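September
Posted by Dilruba Nanayakkara

The arm has a new wrist bracket. The old one flexed whenever the elbow was out straight, and I'd been blaming the servos for it since winter. Vilho Vainio cut the replacement at the Piverville shop from a scrap of aluminum and charged me for the two bolts.

I also rewrote the close routine. It used to drive the fingers shut at full current, then back off. Now it steps down over the last 52 counts and stops when the current climbs past 697. My first limit was 1000, and that left a dent in a foam block, so I kept lowering it.

Rigid parts were fine at either setting. Cords are harder. They roll, and the fingertips have to come in low and nearly square to the table. I moved the wrist camera back a notch so I could watch the tips close, then set out two pairs of headphones and went after a cable.
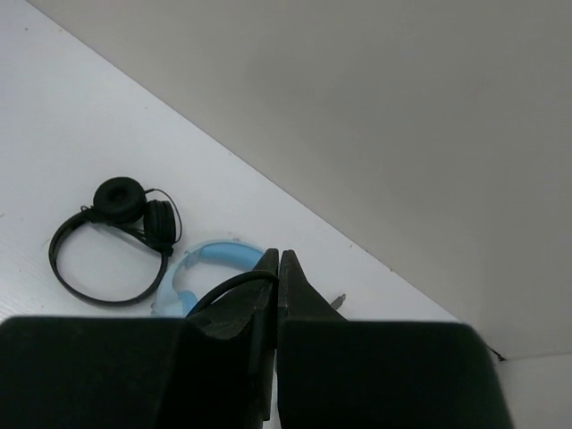

Black cable at the fingertips, blue headphones behind.

The finger faces are getting scuffed. I have some thin rubber sheet to try on them, but it will add thickness and I'll have to redo the zero position first. The code is still in the Pendent folder if anyone at the shop wants it.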